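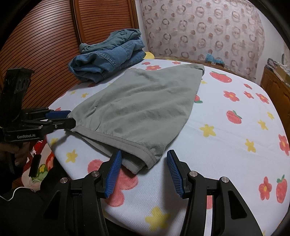
About us

Leredura is a shared workshop, and before anything else we should say that you would be very welcome in it. We began in a rented unit with a leaky gutter and one good vice, and we have grown, slowly and with a fair amount of arguing over shelf space, into a place where 73 members come to build robots and other things that move by themselves (or that will, once the wiring is sorted out).

Most of us are not engineers. There are retired bus drivers here, a couple of nurses, a piano tuner, several teachers and a lot of people who simply took the back off something as a child and never quite got over it. What we have in common is that we like making machines for ordinary houses. You won't find much here that fights or races. You will find a curtain opener that has been through four different motors, a cat feeder with opinions, and our long-running laundry project, Vainio, which has taken up more of our evenings than we would care to add up!

Vainio started with a member who wanted help folding clothes after a shoulder operation, and it has grown into something nearly everyone has had a hand in at one time or another. Cloth is wonderfully awkward stuff. A box stays the shape you left it, but a T-shirt slumps and creases and slides off in its own direction, and you soon come to respect anyone who can fold a fitted sheet. We do a good deal of the work at home, on our own beds with our own washing, as that is where a folding machine would have to earn its keep. Then we bring what we have learned back to the bench and try again.

How the workshop runs

The building has 3 rooms. The front one is for clean work, so that means soldering, laptops and sewing (yes, there is a sewing corner, and it is busier than the lathe). The middle room has the printers and the Prameo, which is our name for the big cutting table that members built together over one very hot August. The back room is for noise and dust, and we ask that you keep the door shut, please, however warm it gets.

Membership is £30 a month and covers use of all the rooms, a shelf of your own and as much tea as you can manage. You'll need a short induction before using anything with a blade. After that you come and go as you like. If the fee is difficult, have a quiet word with us and we will work something out, as we have done plenty of times before.

We also run Travetti, our beginners' course, which takes you from a bare motor to a small arm that can pick up a sock and put it down again somewhere near where you wanted it. You need no experience at all, and you keep the arm. Children from ten upwards are welcome if they bring a grown-up, and the grown-ups generally enjoy it more than they let on.

Our parts library now holds 600 drawers of motors, switches, springs and brackets, nearly all of it donated and most of it labelled. If you are clearing out a shed, do think of us. We can't take car batteries or old televisions, but we are glad of almost everything else, and we'll happily put the kettle on while you unload.

Page last updated May 16, 2021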